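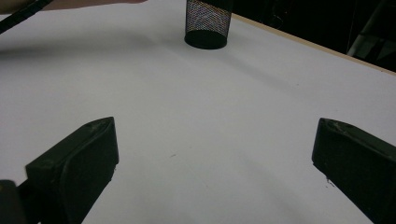

白色桌面，黑色网格筒放在靠里的位置

论坛首页 > 居家 > 桌面与收纳
标签：白色桌面、清洁、金属网筒、书桌整理
搜索帖子 请输入关键词 搜索

标题：哑光白桌面用了一阵，中间和两边颜色看着不一样，怎么保养？桌上的筒要不要留？

楼主：北窗第二排
2020年7月21日 星期二

桌子是从Noiphan买的，白色，哑光面，没有抽屉。当初选它是因为面宽，画图的时候纸能铺开。现在有两个问题想请教。

一是颜色。中间亮，背光的地方偏灰。擦过之后还是这样，分不清是光线还是脏。我平时用湿布擦，偶尔加一点洗洁精。

二是桌上的东西。我基本清空了，只剩一个黑色网格筒，圆的，放在靠里面的位置。家里人说既然都清了就把筒也收走，我觉得笔总得有地方放。想听听大家怎么弄的，尤其是没有抽屉的。

桌子792块，不算贵，但也不想用两年就发黄。

——
2楼：阿豆不吃豆

先判断是不是光线。找一张白纸，放在中间看一眼，再放到偏灰的地方看一眼。如果纸也跟着变灰，那就是光线，不用管。如果纸是白的桌子是灰的，再考虑清洁。

哑光面散光，屋里只有一侧有光的时候，明暗差别很容易看出来。我家那张也是，晚上开顶灯就匀了。

——
3楼：木头与螺丝

洗洁精可以用，但一定要再过一遍清水，最后拿干布收。很多人第二步省了，残留的东西干了以后会粘灰，时间长了就是一层灰膜，摸着有点涩。

另外不要用魔术擦。那个东西本质上是很细的磨料，哑光面擦多了会出亮斑，而且只在你常擦的那一块出，特别难看，没法恢复。

——
4楼：四季豆汤

回复 3楼：魔术擦我用了三年，没出亮斑。要看桌面是什么做的，也看手劲。一概说不能用有点绝对。

——
5楼：木头与螺丝

回复 4楼：你没出不代表别人不出。楼主那张是什么材料他自己都没说，这种情况下建议人家用磨料不合适。要试也先在桌子背面或者桌腿旁边试。

——
6楼：四季豆汤

我没建议他用，我是说你说得绝对。在背面试这一点我同意。

——
7楼：Yaowalak Onsri

我在一间小的绘图工作室上班，我们有一排白桌子，每天用，说一下我们的做法。

每天下班前干布擦一遍，每周五湿擦一次。铅笔印用普通白橡皮擦，碎屑用软毛刷扫走，不要用手掌去抹，手掌一抹石墨就糊开了。马克笔印用棉片蘸一点酒精，点上去，别来回拖。酒精不要倒在桌面上。

关于筒，我建议留。绘图的人手边没有笔筒，最后笔会散一桌子，那比一个筒乱得多。但是网格筒底下要定期看一眼。金属的底边如果有毛刺，在白桌面上拖来拖去会留下黑灰色的印子，这种印子多数是金属蹭上去的，橡皮能擦掉一部分。

——
8楼：北窗第二排（楼主）

谢谢各位。刚按2楼的办法试了白纸，纸放到暗处也变灰，所以大部分是光线。不过靠我坐的这一侧，纸还是比桌面白一点，应该是手肘长期压着的地方有油。

材料我去翻了说明书，只写了“饰面板”，没有更细的。

7楼说的底边毛刺我回头看看。

——
9楼：半吨猫砂

手肘的油用温水加一点小苏打，布拧到不滴水，擦完清水过一遍。我家饭桌就这么弄的。

——
10楼：木头与螺丝

小苏打没化开的话也是颗粒，一样会磨。要用就先完全化开，静置一下取上面的水。

——
11楼：半吨猫砂

这么讲究吗，我都是直接撒。

——
12楼：纸箱收藏家

说说筒。我的观点跟楼主家里人一样，收走。

我以前桌上也留一个笔筒，想着只放常用的。过了半年里面有27支笔，能写的没有几支，还有回形针、体温计、两把钥匙、一个不知道哪里来的螺母。只要桌上有个开口朝上的东西，就会有人往里面扔东西，包括我自己。

后来改用扁笔盒，用的时候拿出来，不用的时候合上放书架。桌上什么都不放，擦桌子一下就过去了。

——
13楼：阿豆不吃豆

回复 12楼：这是习惯问题，换成笔盒也可以塞满。

——
14楼：纸箱收藏家

笔盒塞满了盖不上，盖不上就得清。筒塞满了还能往上插。我说的就是这个区别。

——
15楼：四季豆汤

我支持留筒，但是不支持网格的。网格筒积灰太厉害，孔那么细，灰卡在里面，干布擦不出来，湿布擦完纤维又挂在上面。用过一个Urkanton的，黑色，刚买回来挺好看，过了一个梅雨季，孔里一层灰白。后来换了陶瓷的，冲一下就干净。

——
16楼：Yaowalak Onsri

网格筒清灰不要用布。拿出去，倒过来，用旧牙刷从里往外刷，再用吹灰的皮老虎吹一遍。实在脏就整个放水里泡，加洗洁精，刷完甩干，马上用吹风机冷风吹透。吹不透底部接缝会生锈，锈水流到白桌面上比灰难处理。

陶瓷的也有缺点，重，底下没上釉的那一圈很粗糙，拖一下就是一道划痕。要用陶瓷就在底下贴毛毡。

——
17楼：四季豆汤

毛毡贴了的，这个没说到是我漏了。

——
18楼：路过修灯的

网格筒有一点别人没提，笔尖细的会从孔里戳出去。我有一支自动铅笔，0.3的，倒着插进去，尖卡在网眼里弯了。底部是实心的那种还好，侧面照样会卡。所以细的笔一律笔尖朝上放。

再说光线。楼主如果只有一边有窗，暗的那边加一盏夹灯就行，不用买贵的。我用的Zultby的小夹灯，40块，色温选中性的，太黄的话白桌子看着就像旧了。

——
19楼：北窗第二排（楼主）

回复 18楼：台面边缘厚度不知道夹不夹得住，我量一下。

回复 12楼：你说的情况我承认会发生。我现在想的是规定只放5支，多了就拿走。

——
20楼：纸箱收藏家

规定这个东西我也定过。你过几个月再来回帖，看看还剩几支。

——
21楼：木头与螺丝

楼主担心发黄，补充一下。白色饰面发黄主要是晒和热。夏天中午太阳直射桌面的话拉一下帘子。热杯子不要直接放，杯垫备一个。还有透明的软桌垫，不建议长期铺，有些软垫和桌面会粘在一起，揭开以后底下颜色和外面不一样，那才是真的色差。

——
22楼：半吨猫砂

软桌垫我铺了，已经粘了。怎么揭？

——
23楼：木头与螺丝

吹风机低档热风，从角上慢慢吹，边吹边掀，不要硬扯。揭下来残留的粘东西用酒精棉片一点点擦，先找角落试。颜色要是已经变了就没有办法。

——
24楼：半吨猫砂

揭下来了，桌角掉了指甲盖大一块皮。可能我扯快了。

——
25楼：阿豆不吃豆

掉皮的地方用白色补漆笔点一下，别让水进去，进水会鼓。

——
26楼：竹竿晾衣

大家都在说擦，我说个摆的。筒放在最里面靠墙好不好？我试过，伸手够不着，用完笔就随手放桌上，过一天又散了。后来挪到右手边，离桌边一个小臂的距离，用完能直接放回去。楼主的桌子宽，放太远等于没放。

——
27楼：北窗第二排（楼主）

放在里面是为了铺纸。图纸一铺开，近处放什么都碍事。

——
28楼：竹竿晾衣

那就铺纸的时候推进去，平时拉回来。或者在桌子旁边放个小推车，笔和尺都放车上，Dredach有一款窄的，我放在桌腿旁边刚好。

——
29楼：Yaowalak Onsri

小推车可以，但要有地方。我们工作室走道窄，放了推车以后椅子退不出来，最后又撤了。建议先拿纸箱摆在那个位置，坐几天再决定买不买。

筒推来推去的话，底下贴一圈薄毛毡或者软木片，按筒底剪圆。剪小一点，别露出来，露出来的边会卷。

——
30楼：纸箱收藏家

为了留一个筒，又要贴毡又要刷网眼又要买推车。放书架上不就完了。

——
31楼：路过修灯的

回复 30楼：书架也不是每个人手边都有。各用各的。

——
32楼：北窗第二排（楼主）

更新一下。筒底看过了，有一小段边不平，拿细砂纸磨了，贴了一片软木。手肘那侧用化开的小苏打水擦了两遍，清水过了两遍，干了以后再用白纸对比，差别小了，还有一点点。夹灯还没买，桌边厚度量了，差一点夹不上，可能改用落地的。

筒先留着，位置暂时不动。魔术擦没用。

——
33楼：四季豆汤

还剩的那一点别再擦了，擦多了反而花。

——
34楼：北窗第二排（楼主）

好，先这样放着。落地灯有推荐的可以继续回。

本站使用Cookie以改善浏览体验。继续浏览即表示您同意我们的Cookie政策。 接受 了解更多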